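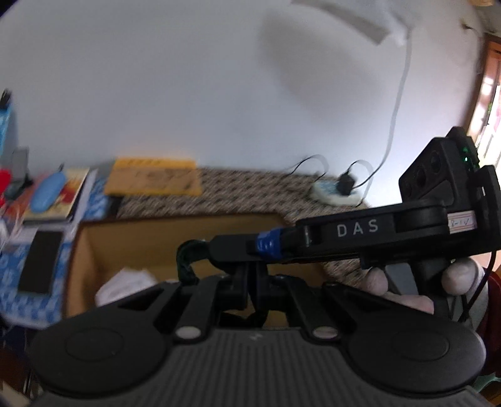
Ticket 666 – hand unit 2-1 drops out of recording at the open day table
Status: closed, with one thing left over (see bottom)
Opened by: Esperanza Villanueva
Site: Nirnell, upstairs demo room
Last updated: April, 5:40 pm
Reading time: 4 min

8:50 am
Setup for the visit. Task is the cloth and the cardboard box, same as the rehearsal. Visitor picks up the hand unit, takes the cloth out of the box, puts it down, puts it back in. We record, then play the run back on the laptop so they see their own hand path. First group due 10:00.

Unit 2-1 powers on, green light. Recorder software (Zirkel) finds it, then loses it. Finds it again. Loses it. Message is "stream stopped, no frames for 800 ms".

9:05 am
Restarted Zirkel. Same.
Restarted laptop. Same.
Swapped the USB port, left side to right side. Ran clean for one whole take so I thought that was it. It was not.

9:20 am
Called Benavides downstairs. He asked was the firmware the same as on the other unit. Yes, checked, both same. He asked was the laptop on battery. Yes, it was. Plugged it in, turned off power saving on the USB ports. Better but still drops, mostly when the arm goes up and over the box flap.

Note for whoever reads this: test with MOVEMENT. Sitting still on the fabric it will stream all day long and you'll think you fixed it.

9:35 am
Did a wiggle test. One person holds the grip and opens and closes, the other watches the frame counter. Results:
 – open/close only, arm still: no drops
 – tilt left and right: no drops
 – reach out to far side of box: drops
 – reach out with somebody holding the cable slack up near the hand: no drops

So it's the cable pulling at the plug. Table is further from the laptop than at rehearsal, we moved it so people could stand on both sides. Cable goes tight at full reach and teh plug rocks.

9:45 am
Moved laptop closer. Put one loose loop in the cable. 21 reaches in a row over the flap, no drops. Good enough, doors in 15.

10:00 am – 12:10 pm
Groups one through four. No drops in the first three. Group four had a boy who was very keen and went for the cloth from the window side, cable came tight, stream stopped. Restarted recording, he did it again from the correct side and got his playback. He was happy. His dad wanted to know the price of the thing, told him to ask Benavides.

Also in group three: gripper closed but the playback showed it half open. Calibration was off from all my wiggling. Re-ran the open/close calibration (fully open, hold, fully closed, hold) and it was fine after. Should have done that at 9:45. My mistake.

1:15 pm
Lunch gap. Swapped in the spare cable from the Trader cart – it's longer and the plug is a snugger fit. Re-calibrated. Reached everywhere I could think of including right round the back of the box. No drops.

1:30 – 4:30 pm
Afternoon groups all fine. Zero stops. One lady folded the cloth with the gripper before putting it back, took her ages, best run of the day and everybody clapped. Saved it, it's in the open day folder under "fold".

5:10 pm
Packed up. Summary:

Cause: short cable going tight at full reach, loose fit at the plug. Laptop power saving made it worse.
Fix: longer cable, slack loop, power saving off, laptop kept plugged in.
After any cable change run the open/close calibration, don't skip it.

Still open: old cable. I put a knot in it so it doesn't go back on a unit by accident. Benavides wants to try it on his bench before we bin it. Need a second long cable before the next visit, we have none spare now. Can someone order 2.

Comments (2)

Benavides: Old cable is bad at the plug end, I can make it drop with one finger. Binned. Ordering today.

E. Villanueva: thanks. Closing this, cable order can be its own ticket. Can you also put the power saving setting in the setup sheet, I couldnt find it written down anywhere

Shares: 0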